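4.2 Case reporting and the lag problem

Daily counts out of Prurnside came in on paper for most of the study period. The district office typed them up at night, and whatever was not typed by closing went in the next day's number. So a "new case" in our series is really a newly typed case. We did not fix this at source. No time, and the office did not want a second form.

What we did instead: took the test date off the lab slip wherever there was one, and used the report date only when the slip was missing. 2692 records in the final set. Most had a slip. The ones without are flagged in the data file and left out of the lag estimates, but kept in the totals.

Median lag from test to report was two days in Donnelly and four in Prurnside. The longest we accepted was 30 days. Anything over that we treated as a typing error, usually the wrong month, and sent back to the clinic for checking. January was the worst by a long way. Two staff out sick, and the holiday backlog on top of it.

Fig. 3. Tabletop with a clear open-topped container and a hand-held gripper. 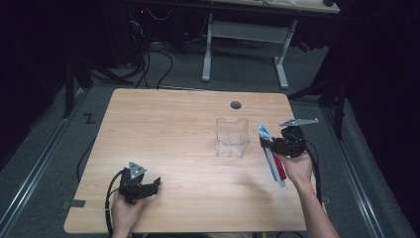

Merle Merrick, commenting on the draft, felt the lag was being blamed too much on the typing. In Merrick's view the slips themselves were late, becuase the courier only went out from Prurnside every second day, and a positive test could sit in the clinic fridge overnight before anyone read the label. Merrick also asked whether the recovery dates had the same fault.

Fair on both points. We went back to the courier log. It covers only part of the period, but on days with no pickup the lag is longer by one day, so the transport part is real and we have added it as a term in the model. Typing delay still accounts for the larger share. Recovery dates are worse, see 4.3.

4.3 Recoveries and release from care

"Recovered" meant different things in the two districts. Donnelly counted a person as recovered when they were released from the ward. Prurnside counted ten days from the test, whether or not the person had ever been in a bed. Neither is wrong for local use. Added together they make a number that does not mean much.

We recoded everything to release date for admitted patients and dropped the home cases from the recovery curve. This takes the combined curve down quite a bit in the early weeks and hardly at all later, when fewer people were being treated at home. Readers comparing with the district bulletins will see the gap. It is a difference of definition, no records were lost.

Deaths were few and we do not model them. All were checked by hand by Anca Cozma and Yaowalak Ongart against the hospital register, working separately, and they disagreed on one, a patient transferred between districts who had been counted twice. Corrected as of 02/03/2023.

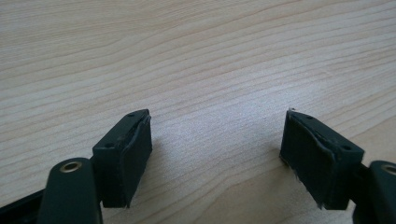

Age was recorded for nearly all admitted patients but in bands for Donnelly and in years for Prurnside. We used the bands. The cut at 55 is Donnelly's, not ours, and it is an awkward place to cut, as risk does not jump there. A finer split was tried on the Prurnside data alone and the pattern was the same, with wider intervals. Not shown.

Household contact was harder. The form asks "known contact, yes/no" and then leaves a blank line. Valter Sequeira read all the blank lines and coded them as family, work, or other. Ruby-Lee Lowther recoded a subset without seeing the first codes, and they matched on all but 9. Those were settled by talking it over. "Neighbor" went to other, "cousin at work" went to family, which we know is arguable.

One more limit. Clinics using the Norkeo forms had no box for date of first symptoms, only the older Plotanus ones did. So onset is known for a minority of patients, mostly early on, and we don't try to estimate it for the rest. The lag figures above are therefor test to report only. The full delay from feeling sick to being counted was longer, by how much we can't say from these records.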